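Jandine Confectionery Open Day, Noltdale

June 12, 2018

The leaflet promised "a morning inside a working candy factory." I have been on enough of these to read the word "working" with some care. At Noltdale it meant one line out of however many they own, running at a speed I would call polite, behind a sheet of plastic with fingerprints all over it.

Admission is two dollars, which goes to the Noltdale library roof, and I can't complain about the price. The parking is another matter. You leave the car at the Skitberg warehouse and wait for a shuttle. The leaflet says every 20 minutes. I waited 44, in the sun, next to a sign telling me how much the company values my time.

First stop was the boiling room, seen through a window. The guide told us the recipe for the butter mints hadn't changed in 50 years. I asked whether that included the coloring, and was told that was a question for the office. The office was closed for the open day.

Then came a film. It had a lot of slow pouring in it and a voice talking about family. Jandine was sold to Ó Gríofa, the cookie people, last November, and the film doesn't mention it. The new name is on the delivery trucks, though, so it can't be much of a secret. I would have liked to hear what the new owners plan to do with the place. We got a story about the founder's horse.

The tour finishes with candy, as it had to.

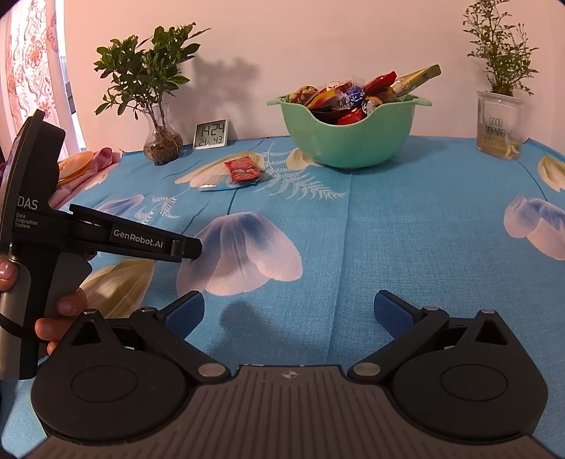
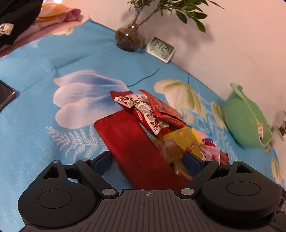 A red box of wrapped sweets and a flowered tablecloth. 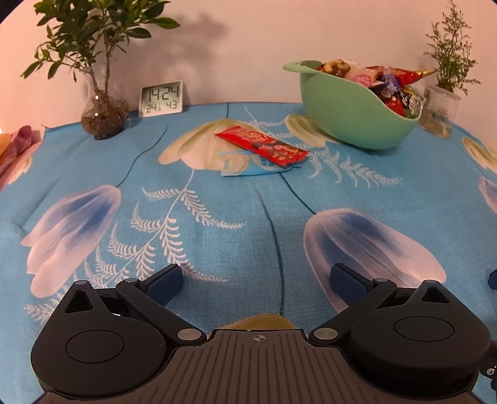
I tried a butter mint and a toffee. The mint was good, better than the ones at my supermarket, and I wonder if that's freshness or just the effect of standing up for an hour. The toffee tasted like toffee. A woman ahead of me said it was the best she'd ever had, but she had also clapped at the film.

The factory shop is where I lost patience. The guide had talked about "factory prices" at three separate points, so I checked a bag of mints against the one in my kitchen when I got home. Same weight, same wrapper, and the factory wanted more for it. The seconds bin was cheaper, but everything in it was licorice, and I suspect it always is.

To be fair, the packing machine was worth seeing. It folds and twists each wrapper faster than you can follow, and the man running it answered questions properly, including a dull one of mine about what happens when the paper jams (he stops it, pulls the paper out and starts again). He got five minutes of the tour. The film got fifteen.

If you go next year, wear flat shoes, skip the shuttle and walk over from Skitberg along the canal path. Eat before you go. The cafe had run out of sandwiches by the time we reached it, and was selling mints.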